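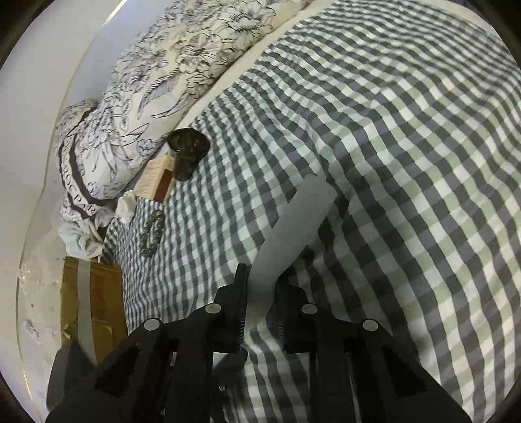 Notes for slide 1: what the bed method promises

Start without the welcome, Akash Nautiyal is doing the introductions and he will have covered the fire exits.

Title of the talk is "Put it all on the bed?" Say the question mark out loud.

Ask who has heard the advice. Tip everything out onto the bed, the idea goes, and you will have to deal with it before you can sleep. Most hands will go up. Ask who has slept on the edge of the mattress next to a pile. Wait for it, the same hands go up, only slower.

Point to the beads lying on the checked cover. I want people looking at them for a few seconds before I say anything. A string of beads on a bed is a decision. Do I wear them, where do they live, do they go back in a box with other beads. Then look at the wad of pale cloth off to the left and it's a different kind of decision altogether, and the method gives you no help with the change of gear. It says "sort." Sort into what?

Also worth a mention: there's a cardboard box down beside the bed. My quarrel with boxes comes on slide 4, don't use it up now.

Slide 2: where the advice comes from

Keep this short. I went looking for a source and found mostly people repeating one another. The earliest I can put my hands on is the old Dravham handout, the one with the drawing of the laundry mountain, and the handout gives no reason for it at all. It says the bed is "the natural sorting table." Read that line in a flat voice.

What's natural about it? A table is hard and at waist height. A bed is soft and low, and anything small rolls into a fold. You bend over it for an hour. I'm 5 minutes in and my back already objects, ask the room about theirs.

(If short of time drop the table comparison and go to 3.)

Slide 3: the Muver numbers, and why I don't lean on them

Someone will bring up Muver, so get there first. Brijesh Singhal ran the bedroom exercise for them in June with 74 households. Of those, 70 said the room felt better the same evening. Very nice. I'd feel better too if a cheerful person had just spent an afternoon in my bedroom telling me I was doing well.

Questions I put to Brijesh, and he was decent about it:

Did anyone go back a month later? No.

Was there a group that did the same job on the floor, or at a kitchen table? No.

Who decided what "better" meant? They did, on a form, with the helper still in the house.

I'm happy to believe the rooms looked better. I don't see what the bed had to do with it. Brijesh asked me to say he is planning a second round and I've promised to say so. I'll read that too when it comes, with the same pencil.

Slide 4: boxes, bins and the things people sell you

The Tronen set is 8 bins in matching gray. Hold up the leaflet, don't pass it around, it didn't come back last time.

My complaint is about the order of things. You buy the bins, then you look for stuff that fits the bins. A person with three categories of belongings suddenly needs eight. I have seen a bin labeled MISC and next to it a bin labeled OTHER, in the same handwriting.

A plain cardboard box does the job. If it's an ugly box, so much the better, you'll want it out of the bedroom.

Expect an argument from the second row here. Let it run for a minute or two.

Slide 5: cables
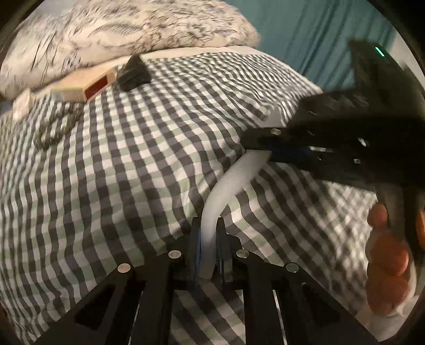

Cables are where the bed method falls apart, in my view. Clothes you can judge by holding them up. A cable tells you nothing on its own, and you can't tell by looking whether it still works. Take the white one curving across the gray-and-white checks. Nice clean arc, thick, looks healthy enough. What's it for? The ends are what you need and the middle is what you've got in your hand. So it goes back in the drawer, and next year it comes out on the bed again.

What the guides say: if you haven't used it in 100 days, out it goes. I don't trust this at all. I have a camera charger I use once a year and I'd be furious without it. The number is round because somebody liked round numbers.

What I do, and I'm not claiming it's a method:

Leave cables until last. They eat the time you need for easier things.

Take the cable to the device. If you can't find the device, you've learned something.

Tape a label on while you still remember. Masking tape is fine.

Coil it loosely and stop there. I'm unconvinced by special ties and I've been given a lot of them.

Ask for cable stories if the room is awake. Limit of two.

Slide 6: what I'd accept as evidence

This is the bit the Kanaujia people asked for when they booked me, so don't rush it.

I'd want the same kind of room cleared on a bed in one house and on a table in another. I'd want someone to knock on the door weeks later and look in the drawers, with permission. I'd want to know how many things got shoved off the bed at bedtime and onto a chair. My guess is plenty, and it is only a guess – I should say that clearly, having just been rude about other people's guesses.

One thing in favor of the bed, to be fair. It's big, and you can see what you own all at once. I've had people find a bracelet they'd stopped looking for. Whether they'd have found it just as fast on a bath towel on the floor, I can't tell you.

Questions

Likely ones:

"So what should I do tonight?" One drawer. Put the contents on a tray. Stop when the tray is empty.

"Does it matter if the bed is made first?" I'd make it. A flat cover loses fewer earrings.

"Are you against tidying?" No, I'm against being told it works before anyone has checked.

Leave the Tronen leaflet and the masking tape on the front table. Akash has the sign-up sheet and needs the room cleared by the hour.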